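Ticket: Phone-to-stand task, gripper closes beside phone
Site: Bombridge
Queue: Hashmi cell, arm and gripper
Priority: 2
Opened: November 23, 2018
Status: Open, waiting on part

Fault as reported: the arm goes down for a phone lying flat on the board, the fingers close and the controller logs "grip OK" with nothing held. The arm then carries on to the stand and runs the placing move empty. 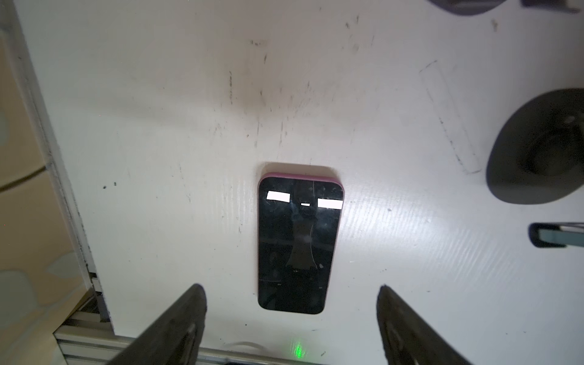 Zinhle Nkuna
Cell technician, Gakik

Repeated the pick 40 times with the phone screen up and got 10 false grips. All of them were with the screen off. With the screen lit there were none. Finger force and travel are within limits, and I have re-zeroed the gripper without any change.

First suspicion was the height reading. A dark glass screen throws the overhead lights back at the wrist camera, and the height estimate jumps when that happens. Log line 83 has the board surface higher than the phone on top of it.

Tried so far:
Lens wiped, no change.
Hand-eye calibration rerun, no change.
One bank of ceiling lights off, fewer false grips but still some.
Approach speed halved, no change.
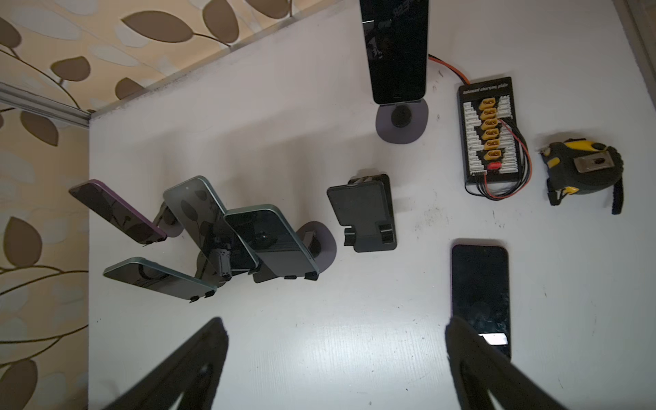 Board layout with charging plate, stands and one phone lying flat by the right finger.

Reply, Karabo Van der Merwe, Plondden support:
The height fault explains the missed pick but not the "grip OK". That flag comes from the finger position switch. If the switch sticks, an empty close reads the same as a full one. Please run the close with nothing between the fingers and send the raw switch values.

Done. The switch reads closed on part on every empty close, so there are two faults and I have split them in the log. The empty placing move is the one that worries me. 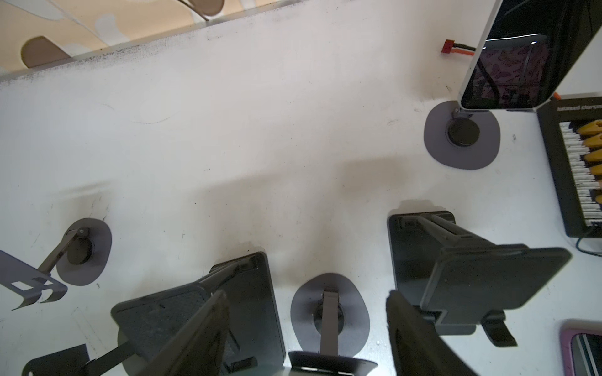
With a false grip the arm still comes down at full placing force, and a stand that is out of position can be pushed over or into a cable. I have cut the placing force to the lowest setting and put the cell on step mode, operator at the stop button, until the new switch is fitted. Height filter settings from February are reloaded for comparison. Please leave the ticket open.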